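Demonstration of robot tasks

Demonstration of robot tasks, also called teaching by demonstration or lead-in teaching, is a group of methods in which a person shows a robot how to carry out a job instead of writing the motions out as program code. The person either moves the robot's arms directly or drives them from a distance through a control device. The robot's joint positions, gripper states and camera views are recorded during the motion. The recordings are then replayed or used to train a control model.

The methods are used for work that is hard to describe in coordinates, such as folding, sorting, inserting parts and placing small objects in trays. They are less common in high-speed welding and painting cells, where the path is fixed and is often computed from a drawing.

Hand guiding

In hand guiding, the operator holds the arm near the wrist and moves it through the task. The motors are set to cancel the weight of the arm so that it can be pushed with little force. Encoders in the joints record the path. Early systems stored the whole motion on tape and played it back without change.

Hand guiding needs no separate controller, and contact forces pass straight to the operator's hand. Its main limits are reach and coordination. One person can guide a single arm with good accuracy, but two arms with six or seven joints each are difficult to guide at the same time. The operator's hands and body also tend to enter the camera views, which makes the recordings less useful for training a model that relies on images.

Remote control

In remote control, or teleoperation, the operator does not touch the working robot. Commands come from one of several devices:

Leader arms. A smaller or equal-sized copy of the robot is moved by hand, and the working arms follow it joint by joint. The Hamdy rig, first built at Endbridge, is of this type and uses a spring trigger at each handle to open and close the gripper.

Handheld controllers. The position and angle of each controller are tracked and converted to a target for the gripper. The joint angles are solved by software.

Gloves and camera tracking. Finger positions are read from sensors or from video. These methods are mostly used with multi-finger hands.

Joysticks and keypads. These are slow for free motion but are still used for fine adjustment.

Leader arms give direct control over the elbow as well as the gripper, but the leader must match the joint layout of the working arm. Handheld controllers can be used with many kinds of robot. Their drawback is that the operator may ask for a pose the arm cannot reach, and the software must then stop the arm or choose a nearby pose.

Delay

Delay between the operator's motion and the arm's response affects both speed and accuracy. In tests at Endbridge, published in April 2018, operators placed parts without added pauses when the delay was 60 milliseconds. At 895 milliseconds they changed to a move-and-wait pattern, in which each short motion was followed by a stop to check the result. Recordings made in this pattern contain long idle sections, which are usually trimmed before training.

Recording

A single recorded attempt is called an episode. It normally begins with the arms in a set starting pose and ends when the task is complete or the operator marks it as failed. Joint data and images must share a common clock. If the images lag behind the joint data, a trained model may learn to close the gripper too early or too late.

Object positions are varied between episodes so that the model does not depend on one layout. The Hutoston tabletop set, which covers two-arm handling of small items, contains 2,000 episodes, of which 123 are marked as failed. Failed episodes are kept in a separate group and are used to train checks that detect errors.

Workspace

Tabletop work is usually recorded from a camera at head height, often with an additional camera on each wrist. A plain, light surface makes object edges easier to separate from the background, although shadows from the arms remain in view.
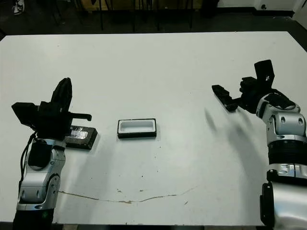

Use of the recordings

Direct replay repeats the recorded joint path. It works only when the objects are in the same places as during recording. Vutar, a replay tool used on small assembly benches, allows the path to be shifted by a fixed offset but does not change its shape.

In imitation learning, a model is trained to predict the next action from the current images and joint positions. Small errors can build up over a long task and carry the arm into positions that were never recorded. A common remedy is to let the operator take over when the robot drifts, record the correction and add it to the training set.

See also

Gravity compensation
Imitation learning
Inverse kinematics
Teleoperation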